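Two-finger gripper drops or twists small wooden cubes – change the fingers, the gripper or the camera?

Posted in Arms and Grippers, Friday, October 4, 2024

vundimden_lab

Hello to all. Please excuse my English, I write slowly but I hope clearly.

We are a small teaching workshop in Sulasbridge and we have a white six-joint arm on an aluminium table. I am trying to decide which gripper we should keep for the next term. I have two to compare. The first is the parallel gripper which came with the arm, with hard fingers. The second is one we have on loan from a supplier called Gallagher, with softer pads and a slightly longer stroke. The loan ends before the end of October, so I would like to do the comparison properly and only once.

The task is simple on purpose. The arm takes a small wooden cube, lifts it, carries it over the cardboard and puts it on top of a second block. The second block is a bit smaller than the first. I drew a black dot on the cardboard as a reference point, so that I can return to the same place when somebody moves the table cloth.
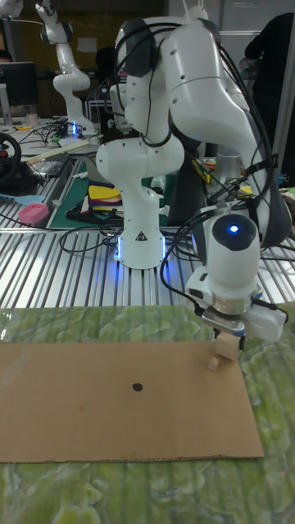 With the hard fingers I made 60 attempts. In 27 of them the cube was turned a little when it was released, enough that it did not sit straight on the lower block. In 2 it fell before it arrived. With the soft pads I have not yet made the full 60, but my first impression is that the cube turns less and that it sticks a moment to one pad when the fingers open, so it is pulled to the side. So I exchange one fault for another fault.

Things I already tried:

I reduced the closing speed. It helped a little.

I reduced the force. Then the cube slips when the arm accelerates, so I put the force back.

I cleaned the hard fingers with alcohol. I saw no difference.

I changed the height of release. If I open too high, the cube drops and jumps. If I open too low, it is pressed on the lower block and the whole thing moves on the cardboard.

Our camera is fixed and looks at the workspace from one place only. A colleague says the gripper is innocent and the camera gives a wrong angle for the cube, and that I should buy a second camera for the wrist. I am not sure. The budget is 300 for everything, so it is either a wrist camera or new fingers, I cannot have both.

One more detail: the cables run on the outside of the arm and hang near the wrist. When the wrist turns far, I think they pull. I do not know if this is important for such a light object.

What would you change first, and how would you make the comparison fair?

slatted_table

I would not spend any money yet. You have three possible causes mixed together, and you can separate them with what you already own.

First, take the camera out of the question. Put the cube by hand in a known position, always the same, with the faces parallel to the fingers. You can use two strips of tape on the cardboard as a corner and push the cube into it. Then run the movement from fixed, taught positions, without any vision. Do this 60 times with each gripper. If the cube is still turned in the hard fingers, your colleague is wrong and the camera can rest. If the turning disappears, the angle estimate was bad, and you know where to look.

Second, look at how the fingers touch the cube. If a cube is not parallel when the fingers close, hard fingers should normally turn it until the faces lie flat against them. But if one finger arrives first, it pushes the cube before the other one is there, and the cube can stop at a small angle because of friction on the cardboard. This is easy to see if you close very slowly and watch from above. In that case your tool centre point is probably a little wrong to one side. Measure it again for each gripper, also for the loaned one, because the flange and the body do not have the same length. Many comparisons are spoiled in this way: the old gripper has a well-adjusted centre and the new one only has the number from the data sheet.

Third, the release. For the soft pads, do not open in one fast movement. Open a very small amount, wait half a second, then open completely and go straight up. If the pad is sticky, a little chalk or talc on it will tell you quickly. I would not leave the talc there for the real test, it is only to find the cause.

About the cables: yes, they can matter. The weight of the cube has nothing to do with it. A cable that is tight can push the gripper body or disturb the force reading, if your controller uses one. Turn the wrist by hand to both ends of the range you need and look if the cable becomes straight. Fasten it with a hook-and-loop strap higher up, with a generous loop, and choose a wrist angle in the middle of the range for the grasp.

For a fair comparison I would keep the same cubes, the same speed and the same release height above the lower block, and I would change between the grippers more than once. If you do all of one on Monday morning and all of the other one a week later, you are also comparing two different weeks. It is annoying to unscrew the flange so often but blocks of 15 or 20 are acceptable.

And write down the two faults separately. "Turned" and "pulled to the side" are different results and you will want to know them both when you choose.

nuro_bench

Get the wrist camera. We did it and never looked back. Fixed camera is always worse for small objects because the gripper hides the object in the last part of the movement.

vundimden_lab

Thank you both. I made the tape corner yesterday evening and did the first 20 without vision, hard fingers only. The cube is turned much less, but not never. So it seems my colleague has a part of the truth, and I have to buy a coffee.

I also measured the centre point again. For the loaned gripper it was wrong by more than a millimetre, because I had typed the number from the paper, exactly as you wrote. I will start the soft pads again from zero.

@nuro_bench – which mount do you use? Our wrist is already quite full with the cables and I am afraid the camera will touch them.

slatted_table

A millimetre is a lot for a small cube, so yes, throw the old results away.

Before you choose a wrist camera, check one cheap thing more. Your fixed camera sees the cardboard and the top face of the cube at different heights. If you calibrated on the flat cardboard, the position of the top face is shifted, and the error grows when you move away from the point under the camera. Calibrate once with the pattern lifted to the height of the cube and repeat your 20. The same applies to the lower block, which has its own height. I would do this with the pattern on a stiff board. Cardboard on a cloth can bend, and then you calibrate the bend.

nuro_bench

Mount is a printed ring between wrist and gripper, we drew it ourselves. Cable goes out at the side and up with the others. It adds some height so you need to measure the tool centre again, sorry.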